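Equipment Review: Graklow Access Card Reader, Model 2

The Vesen Community Recreation Center has completed its review of the Graklow card reader installed at the entrance to the fitness room. The reader was in service through the summer membership period, during which 400 access cards were issued to residents and school staff.

Entry was dependable. Cards were recognized on the first pass in nearly all cases, and the door released without delay. The enrollment software is less satisfactory. Each new member must be entered by hand, and a card cannot be renewed until the old record has been closed. Front desk staff found this slow when several families applied on the same evening.

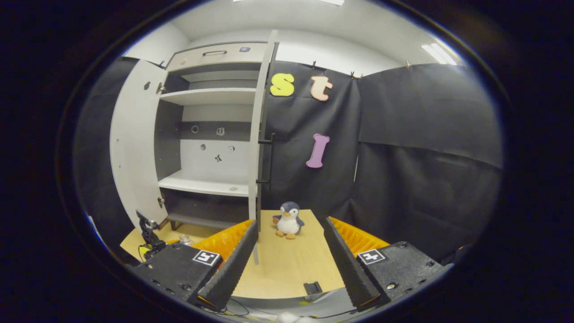 Ladan Nouri wrote that her card worked every morning before 6:00 a.m. but stopped without notice on the day her membership expired, and she asked that members receive a reminder beforehand. The present software does not send one. Graklow lists reminders as a paid addition, which the Center has not purchased.

The reader costs $1,242, with replacement cards sold separately. It is recommended for facilities of similar size that have staff available to handle enrollment. Larger centers should request a demonstration of the software first.

Members whose cards expire in November may renew at the front desk during regular hours. Questions may be directed to Valter Pacheco at extension 74.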